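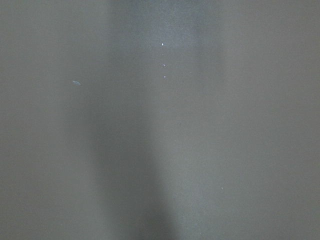 December, bench 2, started 8:15

Went back over our housekeeping rule for the wrist camera checks, because the version on the wall has drifted from what people do. The rule says the reference surface gets inspected at close range before any run is accepted, and that anything visible is written down before anyone wipes it. The second half is the part that gets skipped. Today's close view is plain matte grey with a soft dark band coming down left of centre, a bluish patch of light at the top, and a handful of pale specks, three of them nearly in a line. On the left there is also a thin sliver that could be a scratch, a chip or a bit of debris. I can't tell which from the view alone, so under the rule it goes down as "mark, unclassified" and stays that way until someone has had a proper look.

Wording I'd like to use from now on:

Shade and highlight are lighting. Log them under lighting.
Specks and slivers are marks. Log each one with a rough position (top centre, lower right and so on).
Don't write "dust" or "scratch" until it has been checked by hand with the arm locked out.

Checked the old log against this. Most of the entries for the Kunstead cell just say "clean" or "OK", and you can't compare "OK" with anything a month later. The Prunbridge cell is better. Nazanin has been putting positions in for a while and it's easy to see which marks come back in the same spot.

Hands inside the cell. This is the one I want everybody to read. The wipe-down counts as entering the cell. It doesn't matter that it only takes a few seconds. Pause on the pendant is not a lockout. Key out, tag on, wait 30 seconds, try the start button, then reach in. If you need the arm in a particular pose to get at the surface, move it there first in reduced speed and lock out afterwards. If two people are working, two tags. Whoever put a tag on takes it off, including at shift change, and yes, that means finding the person before they've driven home.

Wipes. Lint-free only, dry first, then damp if the mark hasn't moved. No shop rags. One direction, no scrubbing. Used wipes go in the bin by the door and not on the controller cabinet. The Drurkesora wipes are fine, but the tub dries out if the lid is left up.

Intervals. We've been doing the full check every 1000 cycles on both cells. Nazanin Tabrizi thinks Kunstead should be shorter on account of the sanding going on next door, and I agree. Haven't picked a number. Suggest we keep 1000 at Prunbridge, try something lower at Kunstead for the rest of the month, and look at the logs before changing the sheet. No changing it halfway through a shift.

Lighting. Also not written down anywhere: the overheads need to be on for around 5 minutes before the reference view is taken. Same lights every time, side door shut. If the band of shade has shifted since the last view, note it and check the lamp and the arm pose before blaming the surface. I lost most of a morning to that in the old building.

Acceptance. The Sakalauskas sheet we inherited has a pass/fail box and nothing else. I've pencilled in a third box, "hold". Hold means marks recorded, not yet checked by hand, no production run. A hold older than 60 minutes gets passed up to the shift lead. I'd sooner have a few holds on the sheet than a pass that someone guessed at.

To do
– retype wall sheet with the new wording, laminate, take the old one down
– order a second set of tags, the red ones are cracked
– ask Nazanin for her position key so both cells use the same one
– hand check on the left side mark, then the others, results in this book under today's entry

Stopped 11:40. Cell tagged, key with me – on hold until the hand check is done.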